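Granemis Tea Room Skills
Unit 4: Laying and checking the tea table
Handout for participants. Course leader: Dae-han Ra

This unit follows on from Unit 3 (water and kettles). Bring your notes from that session, as we will not go over filling and heating again. The practical takes 30 minutes and you will work in pairs, one laying and one checking, then swap.

4.1 What the tea table is for

In a small shop the tea table does two jobs. It is where tea is served to guests who have booked a tasting, and between tastings it is where leaf is weighed out and packets are opened. The table has to be set so that it can change from one job to the other quickly. Most of the trouble we see in practicals comes from people leaving preparation things in the serving area.

Divide the table in your head before you put anything down. The serving area is for trays. The supply area is at one side and holds leaf, tools and paper. Tissues go on the side away from the supplies, near the person serving.

4.2 Laying the trays

Use matching trays. Shallow bamboo ones with a raised rim are suitable for single servings because the rim keeps a small spill off the table. Wipe the base and the rim with a cloth that has been wrung out well, and dry them straight away. Do not soak bamboo or put it through the dishwasher.

Set the trays side by side, long edges pointing away from you. Start with the one nearest the supplies and work outwards. Put each tray down flat, then use both hands to bring it into line, one hand at the near corner and the other at the side. Pushing with one hand turns the tray and you end up correcting it twice.

Leave a finger's width between trays. On a plank table, line the first tray up with a plank if the planks run the right way. If they run across, use the table edge. 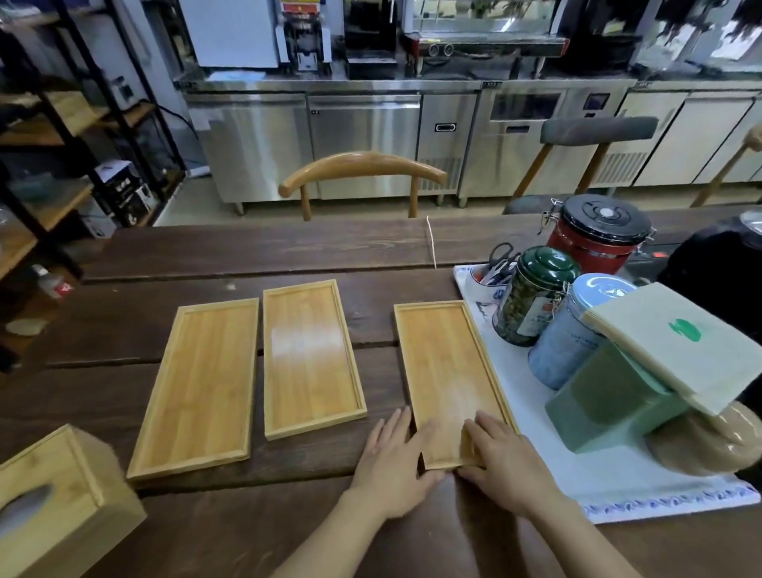 Should the trays be straight before the cups are brought out?
The trays are lined up first, while they are empty. Moving a tray with a full cup on it is the commonest cause of spills in this unit, and it will be marked down in the practical.

4.3 The supply area

Everything in the supply area stands on a tray or cloth of its own, so that it can be lifted or cleared together. Keep the following points in mind.

Leaf. Store it in tins or canisters that close tightly. A clamp lid is good for tea that is opened several times a day. Check the seal in the lid each week for cracks and trapped leaf. Tins with a window should be kept out of direct sun.

Labels. Turn labels towards the server. Where a canister has no label, add one with the name of the tea and the date it was filled. The practice teas for this course are marked Plumix (green) and Covik (roasted). Please do not mix the scoops.

Scissors and small tools. Stand them in a cup or holder with the handles up. Dry them before they go back.

Paper and card. Keep it flat and away from the kettle. Damp card should be thrown out.

Lidded jars. Lift the lid with one hand and steady the jar with the other. Glazed jars can be slippery.

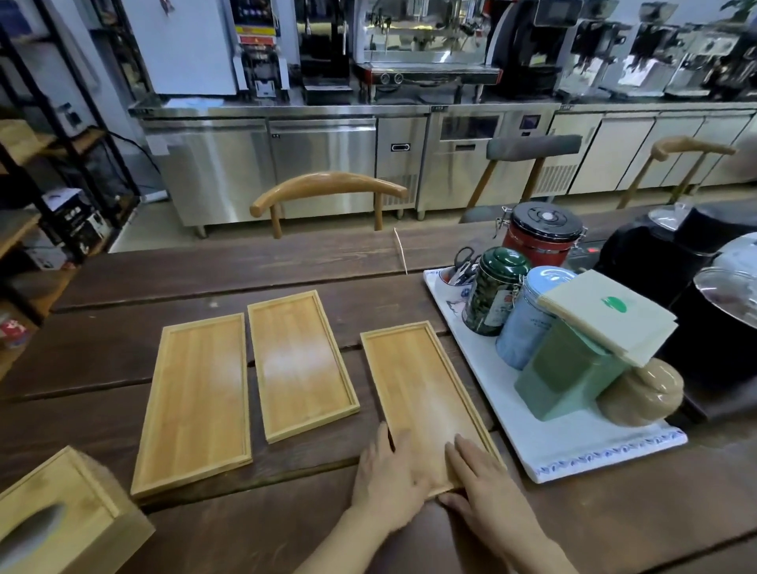 Fig. 2. Trays side by side on the plank table, with the canisters and lidded jar to the right.

4.4 Checking

The checker stands on the guest's side of the table and looks for these things:

trays level with each other and the same distance from the table edge
lids fully closed
tissues within the server's reach
no strings, tags or scraps on the table
chairs tucked in

Anything found is called out once and put right by the person who laid the table. The checker does not touch the table.

4.5 Clearing

Clear cups first, then trays, then supplies. Stack trays only when they are completely dry. Ha shelving in the back room has a slot for each tray and they should be stored on edge there, never under the tins.

Practical task

Lay the table for 2 guests and have it checked. Allow 5 minutes for clearing. Write down any corrections on the back of this sheet and hand it in before you leave.

Reading for next time: Unit 5, Measuring leaf.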